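Reading time: 2 min
Print | E-mail

Speaker notes, cloth folding talk, Atbridge, 17 slides

Slide 1. Hello, thanks, skip the bio. Say up front it's a software talk, no hardware questions till the end please.

Slide 2. Why cloth. Rigid things: one pose, plan to it, done. Cloth has no pose. Our old planner (Nunivier) wanted one anyway. Show the error plot, move on quick.

Slide 3. Where the data comes from. Hand-held grippers, real bedrooms, real laundry. Two grippers on one garment, so timing between them matters more than either path on its own.

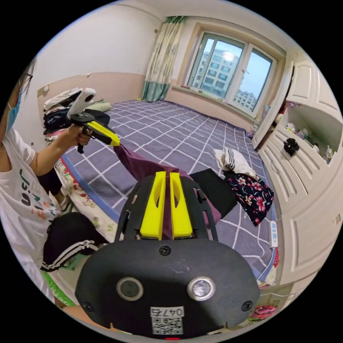 Purple cloth held taut between the two grippers.

Slide 4. Tension. Don't rush this one!! When the cloth goes tight the two tools are one system. Policy has to learn that from fingers + camera view, there's no force reading in our logs. Mention Michalski loader, it lines up the two streams. 17 ms offset was enough to wreck training, took us all of October to find it.

Slide 5. Numbers. 793 episodes kept, 168 thrown out. Mostly tracking dropouts, some bad clock sync. Somebody will ask if we tried to rescue them. Yes, no gain.

Slide 6. Perception. Hard bit is finding a grasp point on a garment that's just lying there. Collar? sleeve? Fold edge?

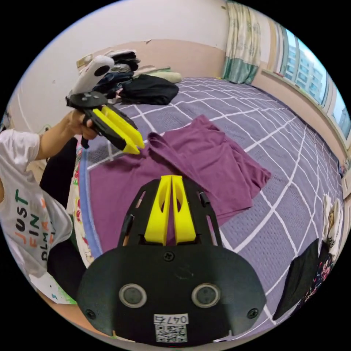
Network gives a heat map over the cloth, not a label, and the planner picks a pair of points, one per gripper. Pairs scored togehter. Scoring them seperately gave us crossed arms in sim. Play the clip if the projector behaves.

Wide lens: we train on the curved view as is. Undistorting cost us the edges and the edges are where the other gripper lives.

Slide 7. Tooling. Novside viewer, scrub both streams side by side. Live demo only if before 3.30, otherwise screenshots.

Then straight to failures, slides 8 to 11. Drink water.

Print | E-mail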